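Chapter 4
Sorting and Putting Away: A Place for Every Kind of Thing

Before we get to shelves, labels, and the big storage closet at the Romard house (I promise we'll get there, and it is worth the wait), I'd like to spend a few pages on something much smaller: a tabletop, a basket or two, and the handful of odds and ends that pile up on any table in the course of a day. It may seem a humble place to begin a chapter, but I have taught this material at the Silis center long enough to know that people who can clear one table calmly can usually work their way up to a whole room.

The first question to ask is what kinds of things you have, and only then where they should go. Food, or play food, makes one kind. Writing and wiping supplies make another, and bottles a third, though a bottle of hand soap and a bottle of glue may well end up at opposite ends of the house! In Chapter 3 we called these kinds "families," and we'll keep using that word through page 178, where the closet finally comes in. 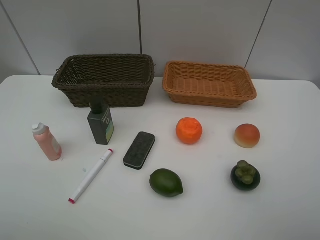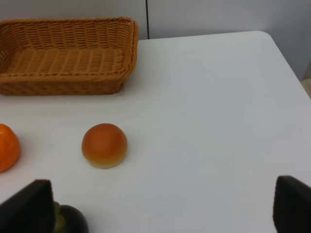 Figures 4.1 and 4.2. Wicker baskets and things to sort on a white table.

Mitsuko Oda wonders whether families are the right place to start at all, and would sooner have a beginner sort by how often a thing gets used, so that the marker and eraser wanted every day stay within reach and everything else can wait its turn in a deeper basket. It's a fair point, and I've gone back and forth on it myself over the years. My own habit is to sort by family first and by use second, but do try it both ways in Exercise 4.1 and keep notes on which felt easier.

Exercise 4.1. Set a timer for 15 minutes. Choose one table at home and two open containers of different depths. Sort everything on the table by family, put it all back, and then sort again by use. Write down any item that changed containers.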